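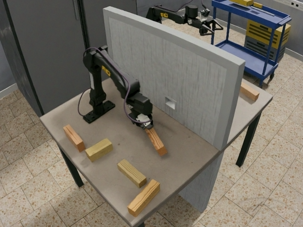

Week 3. Sound through walls: mass, leaks, and flanking

Last week dealt with sound inside one room. This week covers what happens when it gets into the next one. The usual word is sound insulation, and it is a different job from sound absorption, which students mix up every year. Absorption makes a room less echoey for the people in it. Insulation keeps the sound from reaching the people next door. A foam tile is good at the first and nearly useless at the second. For insulation you want something heavy, stiff enough to stand up, and sealed all the way around. The thick gray panel standing across the table looks like a fair start, until you notice the small rectangular opening near the bottom center. Most of this handout is about what an opening like that does to the sums. Read it before the lab, and bring a calculator.

Transmission loss

Sound hits one side of a wall and some of it comes out on the other side. The fraction of the power that gets through is called the transmission coefficient, written with the Greek letter tau. A tau of 1 means everything gets through, as with an open window. A tau of 0.001 means one thousandth of the power gets through.

These fractions get very small, so we put them on the decibel scale:

TL = 10 log (1 / tau)

TL is the transmission loss. A tau of 0.01 gives a TL of 20 dB, a tau of 0.001 gives 30 dB, and so on. Higher is better if you are trying to sleep.

TL belongs to the wall. The difference in level you measure between two rooms is related to it, but it also depends on the area of the shared wall and on how much absorption there is in the receiving room. A bare, tiled receiving room will be louder than a carpeted one behind the same wall. Keep the two quantities apart in your lab write-up and label your columns.

The mass law

For a single solid panel, over the middle range of frequencies, two things set the TL: how heavy the panel is per unit of area, and the frequency of the sound. Doubling either one adds 6 dB. That is the mass law, and it is the rule you will use most often in this course.

Worked case. A panel has a TL of 24 dB at 200 Hz. What does the mass law predict at 800 Hz? Going from 200 to 400 is one doubling, and from 400 to 800 is another. Two doublings at 6 dB each gives 12 dB, so the prediction is 36 dB.

The same arithmetic explains why you hear the bass line through a party wall and lose the words of the song. Low notes always get the better deal.

It also shows why adding weight gets expensive. The first doubling of a thin board is cheap. The next costs twice as much material for the same 6 dB, and the one after that costs four times as much. Builders give up on single walls for this reason and go to double ones with an air gap, which we reach in Week 5.

Where the mass law fails

At the low end the panel has its own resonances and the curve goes up and down. At the high end there is the coincidence dip. Bending waves travel along a panel at a speed that changes with frequency, and at some frequency they match up with the sound waves arriving at a slant. The panel then passes sound much more easily than its weight would suggest. Thin glass dips high up, and a thicker sheet of the same glass dips lower. When your measured curve sags in one place and then recovers, suspect coincidence before you suspect the meter.

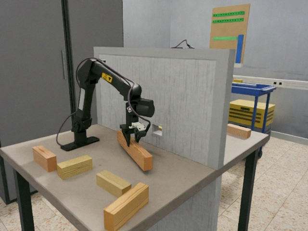
Damping makes the dip shallower. A panel that rings when you knock on it will have a sharp, deep dip. A panel that goes thud will have a mild one. Laminated glass is the common case: a soft layer between two sheets takes energy out of the bending motion, and the dip fills in.

Leaks

Now the opening. Suppose a wall of total area S is made of two parts, with areas S1 and S2 and coefficients tau1 and tau2. The average coefficient is

tau (average) = (S1 tau1 + S2 tau2) / S

You average the taus. You do not average the decibels. Every year a third of the class averages the decibels.

Worked case. A wall has a TL of 40 dB, so tau is 0.0001. Cut a hole in it equal to one hundredth of its area. The hole has a tau of 1. The solid part contributes 0.99 times 0.0001, or 0.000099. The hole contributes 0.01. The sum is 0.010099, and the TL comes out just under 20 dB. Half of the decibels are gone, through one percent of the wall.

Now do the same with a wall rated at 50 dB. The hole still contributes 0.01 and the solid part contributes next to nothing. The answer is again 20 dB. Once there is a leak that size, money spent on the rest of the wall is wasted. Fix the leak first.

The open area can be hard to see. A gap under a door, an electrical box cut through to its neighbor, a pipe with no sealant around it, a ceiling void that runs over the top of the wall. Add up the area of a thin gap along the full width of a door and you will usually be surprised.

One caution on the method. Treating a hole as having a tau of 1 works when the hole is large compared with the wavelength. For small holes and narrow slits the real behavior is more complicated. A slit through a thick wall can resonate like a short organ pipe and pass more sound at certain frequencies than its area would allow. For homework, use 1 and say that you did.

Flanking

Sound does not have to go through the wall at all. It can go into the floor on one side, along under the wall, and come up on the other. It can travel along a shared ceiling, a duct, a run of heating pipe, or a continuous timber joist. All of these are called flanking paths.

The case we use in class is the practice rooms at Maltbridge. The dividing wall was rebuilt twice and the complaints continued. Gaëtan Marchal, who taught this course before me, clamped an accelerometer to the floorboards on the quiet side and found them moving nearly as much as the ones on the loud side. The boards ran straight under the wall from one room to the other. They were cut along the wall line and a strip of soft material was put in the cut. I have his plots and will put them on the screen.
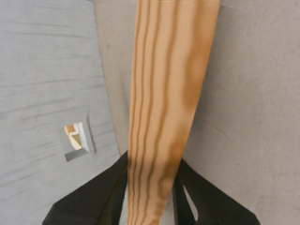

Solid materials carry vibration well, and there is very little loss over the length of a room. What stops it is a break, or a change from something stiff to something soft. That is why resilient mounts go under machines and why a floating floor has to float everywhere. One nail driven through the soft layer into the slab makes a bridge, and enough nails put you back where you started. When you inspect a job, look at the edges of the floor first. A skirting board pressed down hard against a floating floor is the most common fault.

Timber has a direction to it as well. It is much stiffer along the grain than across it, and bending waves travel faster that way. A floor can carry sound well toward one neighbor and less well toward the other. For plasterboard and concrete you can ignore this.

Lab 2

Work in pairs in the Jestthorpe rooms. One person stays with the loudspeaker and one with the meter.

Play pink noise on the source side. Record levels in octave bands at five positions in each room and average them. Take background levels in the receiving room with the source off. If the background is within 10 dB of your reading in any band, apply the correction from the Week 1 sheet.

Do the full set with the door seal in place, then remove the seal and repeat. Plot both curves on the same axes. Say at which frequencies the seal made the most difference and compare with the leak formula.

Wear ear protection on the source side. Switch the amplifier off before opening the door.

Problems

1. A partition has a TL of 30 dB at 200 Hz. Use the mass law to predict TL at 800 Hz. Then predict both values for a partition twice as heavy.

2. A wall with a TL of 45 dB contains a door that takes up one tenth of its area. The door has a TL of 25 dB. Find the TL of the whole.

3. For the wall in problem 2, decide whether it is better to raise the wall to 55 dB or the door to 35 dB. Show the numbers for both.

Hand in problems with the lab report. Reading for next week is the chapter on impact noise, up to the section on stairs.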